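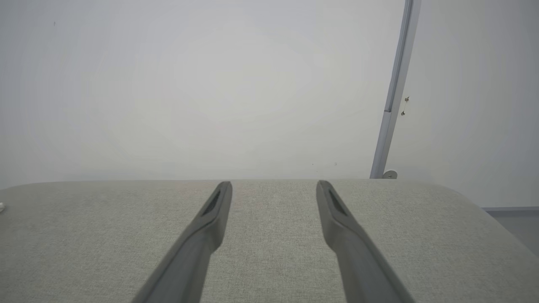
Slide 2: Looking after the fingers on the Landeg cell

Print this page | E-mail this page

Speaker notes, Agnes Skjelbred, July 29, 2019

Good morning, everybody, and thank you for coming back from the coffee so promptly. I promised the Bidgate folks I would keep to 25 minutes, and those of you who have heard me before know what that promise is worth, so please wave at me if I wander.

Start with the fingers, because that is where I start every time I walk up to the cell. They are long, dark gray, rounded at the ends, and each has a narrow slot near the tip. I look at them over something plain and light, and gray cloth does very nicely. Open the gripper partway, stop the arm, take it out of automatic, and then just look for a minute. Are the two slots level with each other? If one sits higher, a finger has crept on its mount, and you want to know that before you go changing numbers in the software. (I have changed the numbers first. It cost me a whole afternoon and most of a sandwich.)

Pause here, ask who has had a finger creep. Usually a few hands.

Then the cleaning. Power off at the cabinet, a dry, soft brush in the slots, a barely damp cloth down the long faces. We used to spray Lukidine straight on, and I would ask you kindly not to do that — put it on the cloth, and keep it well away from the wrist. Go all the way down to the wide part of each finger, where your hand doesn't want to reach. Dust loves it down there.

Next slide: the mounting screws

We check these every 6 shifts. Snug both sides a little at a time, swapping back and forth, and then close the gripper slowly by hand control and watch the tips come together. If they meet unevenly, back off and begin again. Please don't force them, even if the line is waiting and somebody is sighing behind you.

The wrist camera gets looked at on the same visit. Wipe the lens, bring up the live picture, and make sure you can still see both tips clearly. The part of the finger nearest the lens may look a bit soft, and I don't chase that. The tips are what I care about.

Write it all in the Poltance log under job code 3403, including the days when you found nothing wrong. Those dull entries helped us enormously last September, when we were trying to work out how long the drift had been going on.

Take questions, then hand over to Bidgate for the cable section.

Print this page | E-mail this page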